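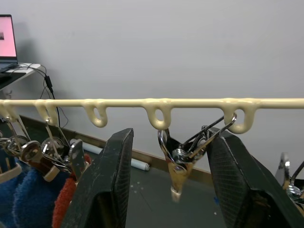 Drying rod with molded hook loops, cream.

Tondbridge Apartments — Furnished Studio, Second Floor

This studio is offered for rent from April, fully furnished, in a quiet street behind the Bravard bakery. The main room has two tall windows to the garden side and a sleeping corner with a double bed. The kitchen was renewed by Jero and has an oven, a small fridge and a good work surface.

Equipment included in the rent:
Washing machine, drying rod, ironing board
Desk and chair
Storage box in the cellar, number 9
Internet connection

The rent is 868 per month, heating and water included. Electricity is paid by the tenant. We ask for a deposit of 2 months and a minimum stay of half a year. The tram stop is 100 meters from the door. Pets can be discussed — please write to us before the visit.

Visits are arranged with Inês Meireles at the Tsikata letting office. The next open visit is Wed 13 March, in the afternoon.

9 shares | 2 comments

Kenna Mowat
Is the cellar reached by the elevator, or only by the stairs? I have a bicycle.

Inês Meireles
Hello Kenna, the elevator stops at the ground floor. After this there are a few steps down, but they are wide and a bicycle passes well.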